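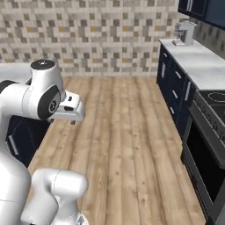

Communal kitchen and tea points, Rokholm building: fixed electrical, water and fire items. October round.

Inspector: Győző Fülöp
Areas covered: main kitchen, ground floor tea point, first floor tea point, store
Previous report: Naidu Property Services, spring round, two items carried forward (1.4 and 3.2)

Key: **P** pass, **A** pass with advisory, **F** fail, **N/T** not tested

### 1. Electrical

- [x] 1.1 Socket outlets above worktop, fixing and condition: **P**
- [x] 1.2 RCD trip test, kitchen circuit. Limit 300 ms at rated current, recorded 34 ms: **P**
- [x] 1.3 RCD test button operated by hand, both tea points: **P**
- [ ] 1.4 Isolator for hob labelled: **F**. Carried forward from spring. Label was supplied but is still in the consumer unit cupboard. Fit it.
- [x] 1.5 Portable appliances, visual check: **A**. Kettle in the first floor tea point has a cracked lid hinge. Flex and plug sound. Replace at next order.
- [x] 1.6 Kettle rating plate 3,000 W, plug fuse 13 A: **P**
- [ ] 1.7 Under-cabinet lighting driver: **N/T**. Behind a fixed panel with four screws, one rounded off. Needs drilling out before the next round.

### 2. Hot and cold water

- [x] 2.1 Main kitchen sink, hot, after one minute: 56 °C: **P**
- [x] 2.2 Ground floor tea point, hot, after one minute: 46 °C: **F**. Required minimum at this outlet is 50 °C. The heater thermostat was at its middle setting. Raised, not yet retested.
- [x] 2.3 Cold outlets below 20 °C after two minutes: **P**, all three
- [x] 2.4 Scald warning notices in place: **P**
- [x] 2.5 Flushing log for little-used outlets: **A**. Entries for the store tap stop in August. If the tap is not wanted it should be cut back to the tee and capped.

Comment on 2.2: the Istar heater has no lock on the dial. The same dial was found turned down last year. A cover costs little and would settle it.
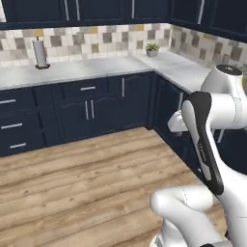
Page 2 of 3

### 3. Fire

- [x] 3.1 Fire blanket, main kitchen, wall-mounted, pull tapes free: **P**
- [ ] 3.2 Self-closer on kitchen door: **F**. Carried forward. Door closes from 90 degrees but sticks on the latch when released from a small opening. Adjust latching speed, then check the strike plate for paint build-up.
- [x] 3.3 Intumescent strips and smoke seals: **P**. Slight wear at the lower hinge side, within limits.
- [x] 3.4 Heat detector, functional test: **P**. Panel showed the correct zone.
- [x] 3.5 Extinguisher service tags in date: **P**
- [x] 3.6 Exit route from kitchen to lobby clear at time of visit: **P**

### 4. Cupboards, floor and general

- [x] 4.1 Wall cupboard fixings, pull test by hand: **P**
- [x] 4.2 Cleaning chemicals kept apart from food: **A**. Descaler on the same shelf as tea bags, first floor. Moved during visit. Shelf needs a label.
- [x] 4.3 Floor trip hazards: **P**
- [x] 4.4 Waste bins lidded: **P**
- [ ] 4.5 Data sheets to hand: **F**. The folder has the sheet for the old Sarurach degreaser only. The product now in use is a different grade and has its own sheet.

### Actions

| Item | Action | Priority |
|---|---|---|
| 2.2 | Retest hot outlet, fit dial cover | 1 |
| 3.2 | Adjust door closer | 1 |
| 1.4 | Fit isolator label | 2 |
| 4.5 | Obtain current data sheet | 2 |
| 1.7 | Free panel, test driver | 3 |
| 2.5 | Decide on store tap | 3 |

Priority 1 items to be closed before the November meeting. Items 1.4 and 3.2 have now appeared on two reports running and should not appear on a third. Write the retest temperature for 2.2 on this sheet, with initials, and leave the original reading legible.

Thermometer and RCD tester calibration certificates are filed with the spring report.

G. Fülöp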